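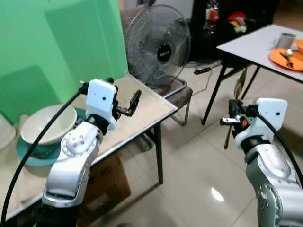 What does Cellgate do on an I2C bus?
It sits between your controller and the devices on the bus, records every transfer, and lets you hold, delay or refuse a transfer under script control.

Cellgate I2C Bus Gate
Part number CG-1212
Made by Clulley

Overview

Most I2C driver code gets tested against a device that is working properly. The error paths are written, reviewed and then left alone, and a bug in the retry code goes out with the product. Cellgate gives you a way to run those paths on the real board with the real part. You cut the bus into two sides, put Cellgate in the middle, and tell it which address to interfere with and when.

With no script loaded, Cellgate passes traffic through and logs it. With a script loaded, it can:

refuse to acknowledge an address
refuse to acknowledge a chosen data byte
stretch the clock for a set time
hold SDA low until the controller sends clock pulses to free it
change a byte in a read reply
drop one side of the bus completely

Everything you do with a script you can also do by hand from the Skandale window on your PC. Most people start there and move to scripts once they want the same fault in a nightly build.

How it connects

The unit has four gates. Each gate has an upstream side and a downstream side, and each side has its own SDA, SCL, ground and reference voltage pins. The upstream side goes to your controller. The downstream side goes to one or more devices.

The gates are independent. You can run them on four separate buses, or put several in a row on one bus if you need to isolate devices from each other. Gates in a row add up their delay, so check your timing before you do this at the higher bus speed.

Connect the reference voltage pin on each side to the supply of the circuit on that side. The two sides may run at different voltages. Cellgate doesn't power your board and shouldn't be used as a level shifter in a finished product.

Pull-up resistors are needed on both sides. Your board probably has one set already, and once the bus is cut, one side will be left without any. Switchable pull-ups are fitted inside the unit for this. They are off when the unit powers up. If you see a bus that is stuck low as soon as you connect Cellgate, check the pull-up switches first.

Specifications

Gates: 4
Bus modes: standard mode and fast mode
Addressing: 7-bit and 10-bit
Delay added per gate in pass-through: 170 ns
Trigger inputs: 4
Trigger outputs: 4
Host connection: USB-C
Power: from the host over USB
Lead sets supplied: 4
Warranty: 12 months

High speed mode isn't supported. If a controller sends the high speed code, Cellgate logs it, passes it through and stops decoding until the next stop condition.

Writing a script

Scripts are plain text files. One line is one rule, and rules are read from the top down. The first rule that matches a transfer is the one that is used. Anything that doesn't match a rule passes through.

A short script for a temperature sensor at address 0x48 might look like the following.

gate 1
on write 0x48 count 1: nack address
on write 0x48 count 2: pass
on read 0x48 byte 2: replace 0xFF

The first write to the sensor is refused. The second goes through, which is where you find out whether your driver retries. The last rule swaps the second byte of every read from the sensor for 0xFF, so you can see what your conversion code does with a value that makes no sense.

Counts start from 1 and are reset when the script is loaded or when the reset trigger input is pulled low. If your test runner restarts the target between tests, wire the target's reset line to that trigger input. Otherwise the counts will carry over from one test to the next and the results will be hard to read.

Scripts are stored in the unit until it loses power. They aren't kept in permanent memory. Load the script at the start of each test run. 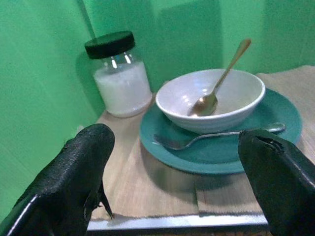 White bowl and gold-toned spoon on a teal plate.

Using Cellgate with a test runner

Skandale comes with a command line program as well as the window version. The command line program loads a script, starts a log, waits for an end condition and returns an exit code. An end condition can be a time limit, a number of transfers, or a level on a trigger input.

The exit code is zero if every rule marked "required" was used at least once. This catches a common mistake in fault tests, where the fault never happens and the test passes anyway. Mark the rules you depend on as required and let the build fail if they weren't reached.

Logs are saved as comma separated text. Each line has a time stamp, gate number, direction, address, data bytes and the rule that was applied, if any. The time stamps all come from one clock inside the unit, so lines from different gates can be compared directly.

A good order for testing a new driver is:

Run with no script and save the log. Check that the driver sends what you think it sends.
Refuse the address once. Check for a retry.
Refuse the address every time. Check that the driver gives up and returns an error.
Refuse a byte in the middle of a write. Check that the driver sends a stop condition.
Stretch the clock past the driver's timeout.
Hold SDA low and check that the bus recovery code runs.

The last one finds the most problems. Many drivers have no bus recovery code, and a device that was reset halfway through a read can hold the line low until the power is turned off.

What is in the box

Cellgate unit
Four lead sets with socket ends
USB-C cable
Printed pin guide

Clip leads are sold separately. The socket ends fit standard 0.1 inch headers. If your board has no header on the bus, you will need to lift a resistor or cut a trace to get Cellgate in series. On new boards we suggest placing two zero ohm links in the bus, with a header across them.

Software and updates

Skandale is a free download and runs on Windows, Linux and macOS. There is no license key and no account to set up. Unit firmware is updated from the Help menu with the unit plugged in. Close any command line sessions first, as the update won't start while another program has the port open.

The March firmware added 10-bit addresses and changed the way repeated starts are shown in the log. If you have your own program that reads the log files, check the column list in the manual before updating. Older firmware is still available from the download page, and you can go back to it at any time.

Known limits

Clock stretching by a downstream device is passed to the controller, but the log shows it as one combined low period.
Buses with more than one controller can be logged. Fault rules on these buses work only when the controllers are all on the upstream side.
SMBus alerts use a separate line and don't go through the gate. Use a trigger input to record them.
A replaced byte isn't followed by a corrected checksum. If your device uses packet error checking, add a second rule for the checksum byte.

Ordering

Order direct from Clulley or through our distributor Hyvönen. The part number is the same from both. Spare lead sets and clip leads can be added to the same order. Returns are accepted on unused units in the original box. For units bought from Hyvönen, please contact them first for returns and warranty repairs.

Page last updated 15 Oct 2023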